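Rev. 2, 30 December 2018. Replaces the April sheet.

## 2 Dining table and small appliances

This section covers the loose items supplied for the table side of the Reder kitchen: the mug tree, the woven basket tray, the toaster oven, and the plate and chopstick settings. Wall fixings and the drawer cabinet are covered in Section 1. Read Section 1 first if the cabinet has not been levelled.

### 2.1 Before you start

1. Check that the table stands level and does not rock. Adjust the feet as described in Section 1.
2. Wipe the tabletop with a damp cloth and dry it. Do not use scouring powder or a solvent cleaner.
3. Unpack all items onto a towel or blanket. Keep the packing until the toaster oven has been run once.
4. Check the items against the packing slip. Report missing or damaged parts to Grumeslow and quote kit number 214.

**Note:** Mugs and plates are packed in mixed colours. Colours cannot be chosen when ordering replacements.

### 2.2 Mug tree (Stallel)

The mug tree is a wooden base with an upright post and short pegs. The post is packed separately from the base.

1. Turn the base upside down and find the screw hole in the middle.
2. Stand the post on end, pegs horizontal, and line it up with the hole.
3. Start the screw by hand. Tighten with a hand screwdriver until the post no longer turns.
4. Turn the tree upright and press lightly on a peg. If the base lifts, the screw is too loose or the table is not level.
5. Place the tree toward the wall side of the table, where sleeves will not catch it.
6. Hang each mug by its handle, with the handle pushed fully onto the peg. The mug will tilt. Its opening should face out into the room and not toward the wall.

**Caution:** Load opposite sides of the post in turn. A tree with all its mugs on one side can tip when a mug is lifted off.

**Caution:** Do not use a power driver. The thread is cut directly into the wood and strips easily.

Mugs with handles too narrow for a finger will usually not fit over a peg. Store these in the cabinet. Heavy steins and travel cups should not be hung at all.

Drain mugs on the dish rack before hanging them. Water left on the pegs raises the grain, which then marks the inside of pale handles. If this happens, let the wood dry overnight, rub it down with fine sandpaper along the grain and apply a thin coat of food-safe oil. Leave the oil for 15 minutes and wipe off what has not soaked in.

### 2.3 Basket tray

The woven tray is intended for whole produce and wrapped bread. Corn on the cob, onions, citrus and unwashed potatoes are all suitable.

1. Shake the tray out over a sink or outdoors to remove loose fibre.
2. Set it flat on the table, clear of the toaster oven.
3. Lay long items such as corn side by side, with the whole cob supported by the tray. Do not stack them against the rim – it is woven, not framed, and will spread under load.

**Note:** Husked corn dries out quickly at room temperature. Use it the same day, or wrap it and put it in the refrigerator.

To clean the tray, brush it with a dry, stiff brush. For sticky spots, use a cloth wrung out in warm water with a little dish soap, then stand the tray on its edge to dry. Do not soak it or put it in the dishwasher. Do not dry it on top of the toaster oven.

### 2.4 Toaster oven

Read the maker's leaflet before first use. Where the leaflet and this section differ, follow the leaflet.

1. Remove all tape, card and film from inside the oven and from the door glass.
2. Wash the rack and crumb tray in warm soapy water. Rinse, dry and refit them.
3. Place the oven on a flat, heat-resistant surface. Leave the clearances given in the leaflet at the back, sides and top.
4. Check that the door opens fully without touching any other item.
5. Turn all control knobs to off. Plug the oven directly into a wall outlet.
6. Open a window and run the oven empty for 15 minutes. A light smell is normal on the first run.
7. Switch off, unplug and let the oven cool before wiping the inside.

**Warning:** The door glass and outer casing become hot. Keep paper, towels, baskets and chopsticks away from the oven while it is in use.

**Warning:** Do not remove or cover warning labels on the oven. If a label has come loose, request a new one from the maker.

Empty the crumb tray after every few uses. Crumbs that collect under the rack can scorch and smoke. The knobs should be wiped with a barely damp cloth, with the plug out. Never spray cleaner at them.

### 2.5 Plates and chopsticks

1. Set the plate near the table edge, in front of the seat.
2. Put the chopstick rest beside the plate.
3. Lay the pair on the rest with the eating ends raised off the table. Right-handed and left-handed users may set the rest on whichever side suits.

Wash wooden chopsticks by hand and dry them at once. Store them lying flat in the drawer or standing tips up in a jar. Replace a pair when the tips are split or rough. The rest may be washed with the chopsticks but should not be left in water.

Flat boards and tray panels may be stood on edge when not in use. Make sure that air can reach both faces, and that the board cannot slide forward onto the settings.

### 2.6 Faults

| Fault | Likely cause | Action |
|---|---|---|
| Mug tree leans | Screw loose | Tighten by hand, see 2.2 |
| Mug slides off peg | Handle not fully on, or peg oily | Rehang; wipe peg dry |
| Peg turns in post | Glue joint failed | Stop using the peg; order a new post |
| Tray smells musty | Stored damp | Brush, then air outdoors in shade |
| Oven smokes after first run | Crumbs or grease under rack | Unplug, cool, clean crumb tray |
| Drawer handle catches on items below | Items set too close to cabinet | Move items along the table |
| Chopsticks warped | Soaked or machine washed | Replace |

### 2.7 Spare parts

Mug tree posts, bases and screws are stocked by Shevchuk under the Stallel name. Order a post and screw together; the old screw should not be reused in a new post. Woven trays are replaced whole – no repair kit is offered. Plates, mugs and chopstick rests can be ordered singly.

Toaster oven parts are not stocked. Contact the maker with the model number from the rating plate on the oven.

Corrections to this section: Hazel Montoya, Grumeslow product documents.
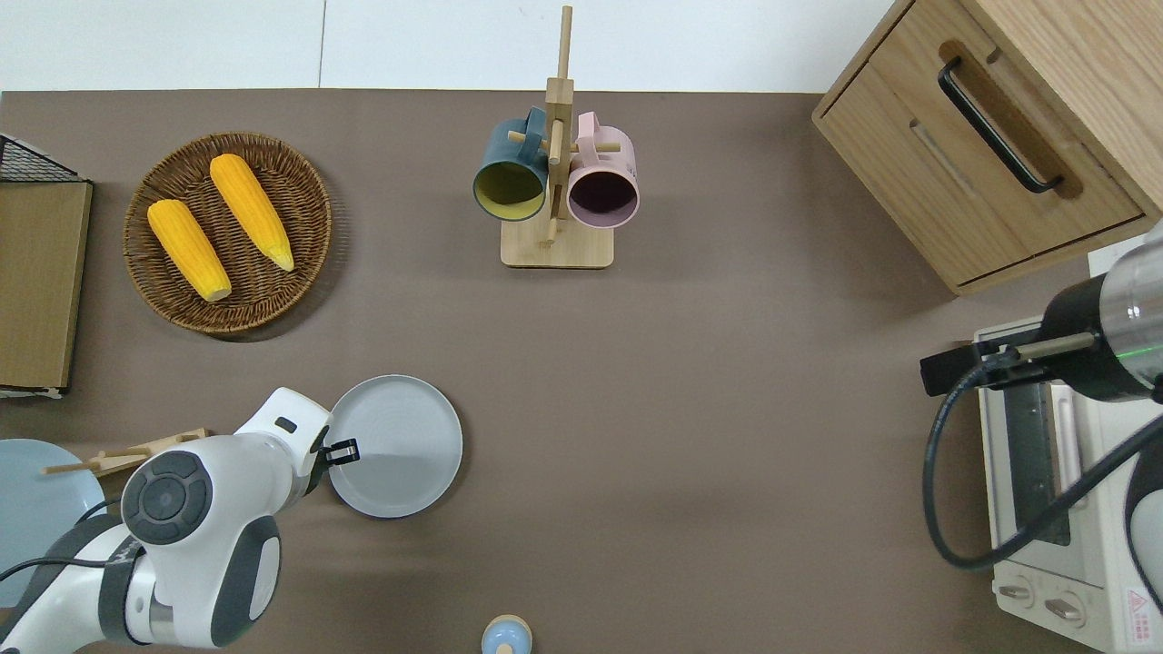 *Photo: Grumeslow / H. Montoya*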